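## Household arms: what changed when we let the robot look twice

The best thing to come out of the Latley project this season is a very small idea, and I've been wanting to write it up since August. When the arm is about to touch something, it stops for a moment, takes a second look through the wrist camera, and throws away its first plan if the two views disagree. We call it the second-look check. It adds one short pause to each reach, and it has made a bigger difference than anything else we tried all year!

Some background for readers who joined after the last issue. Our policies are trained on demonstrations, with a person guiding the arms through everyday jobs in a real home: doors, lids, buttons, bags. The head camera sees the whole room and decides where to go. The wrist camera sees only the last stretch, and for a long time we fed both into the same network and hoped it would sort out which one to trust. Mostly it trusted the head camera, all the way in, even when the gripper was so close to the target that the wrist view held nearly everything worth knowing.

Catarina Veloso, who joined us from the controls side, suggested splitting the reach in two. The first half belongs to the head camera. At a set distance the arm holds still, a small separate model (Trivine, for those who follow the code) makes its own guess at the contact point from the wrist view alone, and we compare. If the guesses are close, the reach goes on. If they're far apart, the wrist wins and the path is planned again from where the arm is now.

We expected the wrist model to be fussy about bad pictures, and it gets plenty of them. The white parts of the arm blow out under indoor light, shiny surfaces throw streaks everywhere, and the padded fingers take up a good share of the view. Leaving all of that in the training set helped. Our first version was trained only on clean, evenly lit frames and it was lost the minute it met a glossy object with a light glowing on the front.
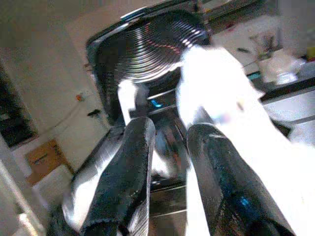
### The numbers

The training set holds 2403 demonstrations. We kept 763 test reaches apart from it, none of them used for tuning, and ran the old policy and the new one from the same starting poses. The old policy made good contact on 80 percent of them. The new one is ahead of that on every type of object we tested, with the biggest gain on small controls and the smallest on soft things like bags, where a few inches either way hardly matter.

A result I didn't see coming: the check rarely fires. On most reaches the two guesses agree and the arm simply carries on. The gains come from a fairly small group of hard approaches, usually steep ones, where the head camera has its view of the target partly blocked by the arm itself. Those used to fail in the same way over and over, and now a good part of them come out right.

It isn't free. The pause makes the motion look a bit hesitant, and people watching for the first time tend to ask if the robot is stuck. We also had one bad week when the hold distance was set too short and the fingers were already brushing the target by the time the second look happened. If you're running the Ezeani branch, please pull the current settings file before you test anything.

### Door handles next

Lever handles are the job I'm most excited about. They're narrow, they stick out, and the gripper has to arrive at a sensible angle or it can't push down. They also tend to live in tight spots, next to appliances and behind whatever got put down on the floor, so the arm has less room to correct itself late. The head camera does a nice job of finding the door and a much poorer one of judging depth at the lever, and that's the gap the second look was made for.

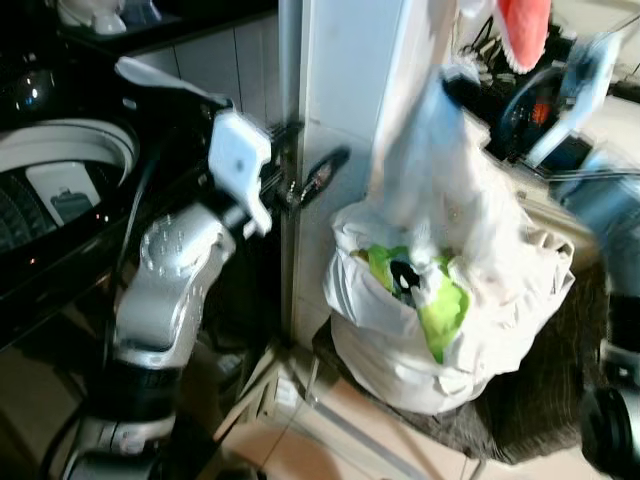 *Left arm at the lever handle, beside the washing machine.*

We're collecting 805 new door demonstrations for this round, with the starting position varied a lot more than before. Catarina wants to try two checks on each reach, one early and one late – I think one is plenty, and we have a small bet on it. The Dumell group has offered to run the same comparison on their own arms, and I'd love to see how it holds up with a different gripper.

Code for the check is in the shared folder along with the test poses. If you try it at home or in your own lab, send us your failures as well as your successes. The failures are what we train on next.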